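How to Spot the Space Station From Your Backyard

I've been dragging my family outside to wave at astronauts for years now, and people keep asking me how I know when to look. It's so much easier than they think! You don't need a telescope, you don't need dark skies, and you can do it in slippers.

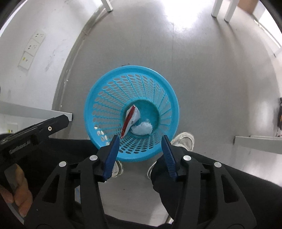
Ingvild Løken

14 April 2025

The station goes around the Earth roughly every hour and a half, but you'll only see it when it's lit by the sun and your own sky is dark. That means the couple of hours after sunset or before sunrise. I almost always go for evening (I am not a 5 a.m. person).

Step 1: Get your pass times

Pick any pass predictor you like and put in your town. I use a little app called Arneo, and my brother swears by Gadance, which has a nicer map but nags you with alerts. Each pass gives you a start time, a direction and a maximum height in degrees.

Step 2: Choose a good one

Height matters most. Zero is the horizon and 90 is straight overhead, so skip anything under 20 or so unless you have a really flat view. My favorite last November climbed to 60 degrees and it was gorgeous, brighter than anything else up there except the moon.

Step 3: Find your direction

The start direction may be written as a compass bearing. If it says 127, that's southeast. 95 is a hair past due east. Do this in daylight the first time and pick a landmark, like a chimney or the neighbor's big maple. It saves a lot of spinning in circles later!

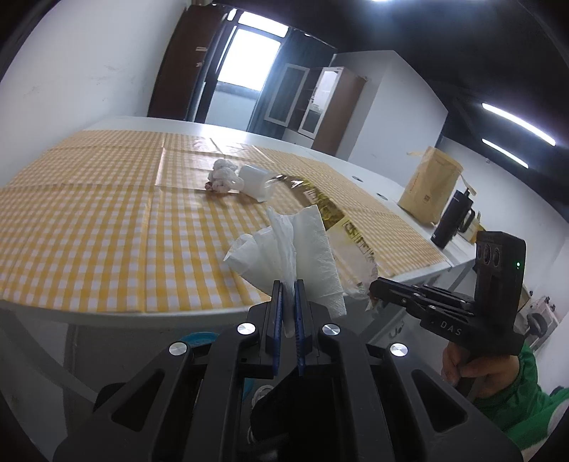 Step 4: Go out early and look

Give your eyes five minutes and put the phone away. You're looking for a steady white light, gliding along with no blinking. If it blinks red or green, it's a plane. A long pass lasts around six minutes, and sometimes the light fades out halfway across the sky when the station slips into the Earth's shadow. My kids yell "bye!" every time.

Step 5: Try a photo

Put your camera on a tripod, use the widest lens you own and try a 10-second exposure at ISO 400. You'll get a bright streak. Take several in a row, and check your focus on a star before the pass starts.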